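sim thread for the garage arm build (the one I call Fakir). going fast, dinner at 7

1/ Left arm finally has a wrist view. Took 27 tries to get the mount offset right in the Himix config, the axes were flipped and I kept fixing the wrong one

2/ Made the test thing plain red on purpose. No textures, no markings. If the depth guess falls apart on a boring smooth block it'll fall apart on the real bin too

3/ Wrist view, jaws open, right up on the corner. Way closer than I'd ever dare on the real bench
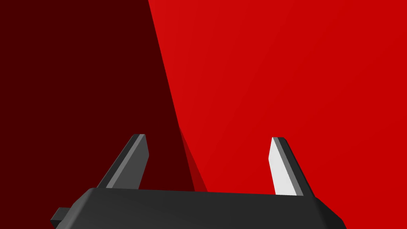

4/ TO DO before I touch hardware
- slow the approach, 34 percent of what it is now
- add a hard stop on wrist roll
- fix teh light, one side goes nearly black

5/ Ppl asked what the real one is made of. Printed parts, Dravstead servos, three of them rebuilt. Bench is in the Grasville shared shop, back corner by the drill press. I get it evenings in July and then the kayak people want it

6/ Other view from the same setup. Same jaws, lots more red plane to work with, long straight edge running off at a slant 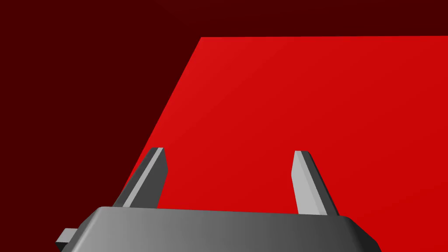 7/ So the planner. It's 3552 lines and most of that is me being scared of singularities. Ripping out the old grasp scoring tonight, it liked wide flat areas way too much and ignored edges. Left finger is right over that slanted edge and the other one is well onto the bright red, old scoring would call those two spots equal. They are not equal!! New version gets a penalty for each fingertip depending on how near an edge it is - dumb but easy to debug

8/ Also want the splay in the config as one number insted of two. Had left and right set seperately and I always forget one

9/ If anyone has Himix talking to Dravstead servos without the weird half second lag pls reply. Tried the short cable, tried the other port. Will post the config when it's less embarassing

27 replies · 34 reposts · 3 quotes

More from this account
Printing the wrist bracket again
Servo lag, part 2
Cable routing on the Fakir shoulder
Grasville shop bench swap - who has the big vise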